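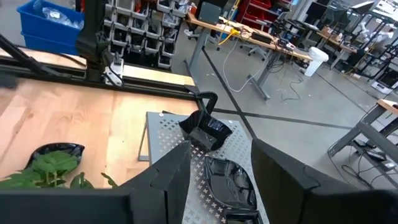 Water spots on glossy black dishes

Print | E-mail
Shares: 15

We use cookies to remember your settings. Accept | Manage

desta_mersha
We put olives and nuts out in black plastic dishes at the café and every one of them dries with white spots. On the white ones I never noticed. Our water is hard and there's no softener. I wipe them with a kitchen towel and get lint instead. What do people use?

Azlan E.
White vinegar in warm water, two minutes, rinse, dry right away with microfiber. Drying matters most. If they sit in the rack overnight you've lost.

abrehet
I'd go easy on the vinegar if it's every day. Ours went cloudy after a summer of it. Now it's only dish soap and a final rinse with filtered water from a jug.

Azlan E.
Cloudy could be the dishwasher — heat does that to cheap plastic. I've used vinegar for years and mine are fine.

abrehet
Mine never went in a dishwasher.
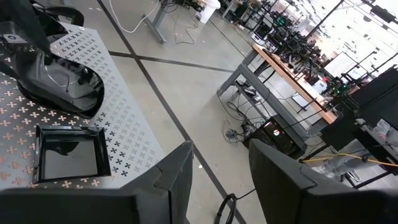
Glossy black shows every highlight.

desta_mersha
Mine don't go in the machine either, it's all hand washing. Has anybody tried polishing the cloudy ones?

Asnakech A.
I did, with 2000 grit wet paper and then plastic polish. It took roughly half an hour for one dish and you could still see swirls under the counter lights. Not worth it for something that cheap. I'd buy matte next time.

Azlan E.
Matte holds oil. We had matte ones for olives and they felt greasy even after washing.

Asnakech A.
Then you need hotter water or more soap. We have matte ones from Fanar and no complaints. 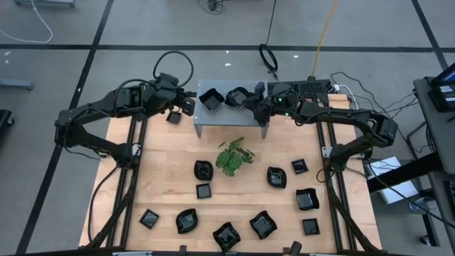
Small black dish on light wood.

defne_g
Coming from the other side of this: do they have to be black? We went to plain stoneware and the spots stopped being a subject. Heavier to carry, and they chip.

desta_mersha
They match the menus, so black stays for now. I'll do half with vinegar and half with abrehet's filtered rinse, starting Tuesday, and post what I get.

abrehet
Mark the bottoms or you'll mix them up.

Share this thread | Print | E-mail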